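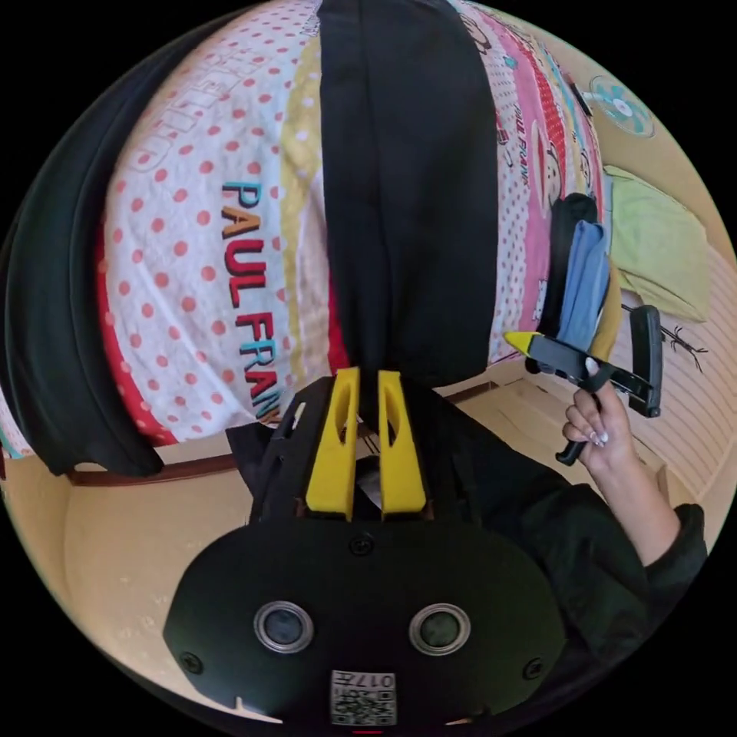 Tullstead, 4th December

BENSAID OPENS BEDROOM FOLDING COURSE TO ALL TULLSTEAD HOUSEHOLDS

Home services company Bensaid announces today that its bedroom folding and tidying course is now open to every household in Tullstead. Until now the course was offered only to tenants of the Bultico apartments, where it started in October.

The course is called Prondex. It consists of 7 visits to the home of the participant, and each visit takes two hours. The lessons are given in the bedroom itself, with the clothes and the bedding which the family already owns. No boxes, hangers or special furniture must be bought.

In many small apartments the bed is the largest flat surface, and clean clothes are put on it before they go to the closet. When there is no fixed order of work, the clothes stay there until the evening and are then moved to a chair. Prondex teaches a simple order: first the trousers, then the shirts, then the small pieces, and at the end the bedding.

Bensaid asks participants to keep their usual bedding on the bed during the lessons.
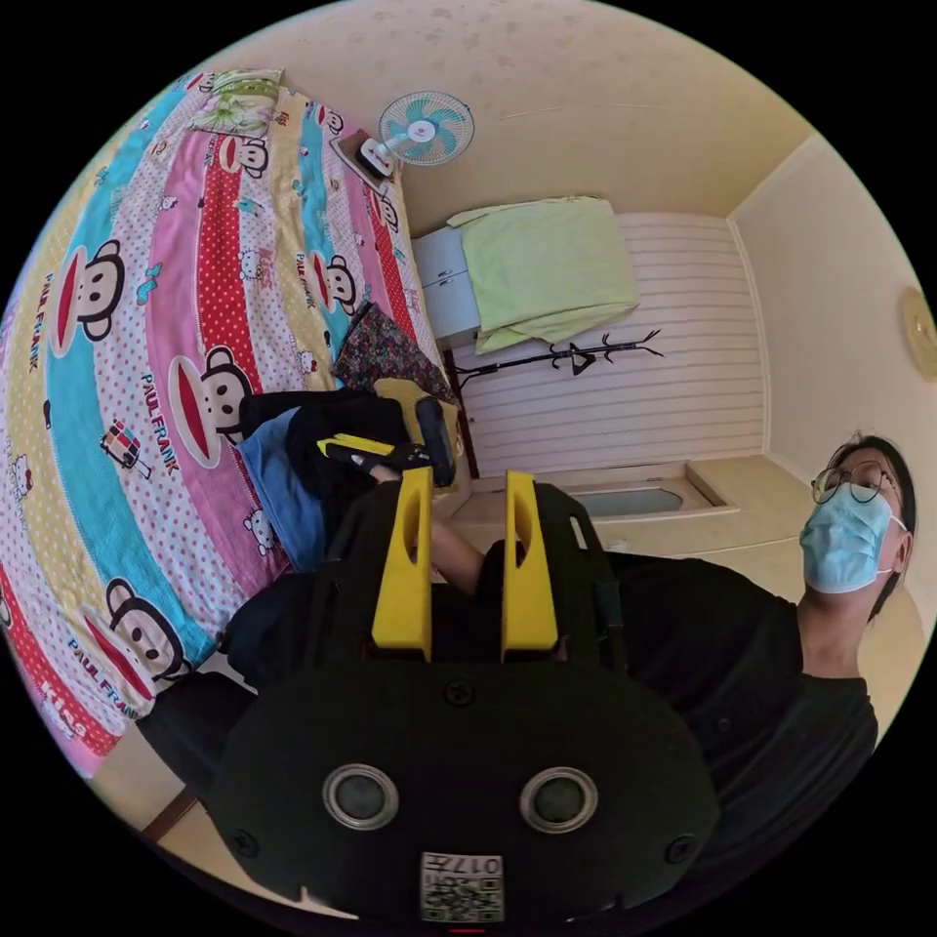
The bedding lesson is the fourth visit of the course and the one for which Bensaid received the most questions from the Bultico tenants. Participants learn to pull a sheet straight from the corners, to fold it in half two times and to store it together with its pillowcases. A sheet with a strong print is helpful for beginners. On one with diagonal bands of red, pink, yellow and turquoise blue, such as the Paul Frank design with monkey faces, it is easy to see if the bands run evenly across the bed or if one side was pulled too much. On a plain sheet the same mistake is more difficult to notice.

Black clothes receive their own part of the second visit, as they are hard to tell apart in a pile. Participants practice folding them with the label on the outside.

Places for the first group are limited to 20 households. The price of the full course is $95, and tenants of the Bultico apartments continue to pay the earlier price. Registration is possible at the Bensaid office in Tullstead during opening hours.

About Bensaid

Bensaid was founded in 2000 and offers cleaning, laundry and home organization services in Tullstead.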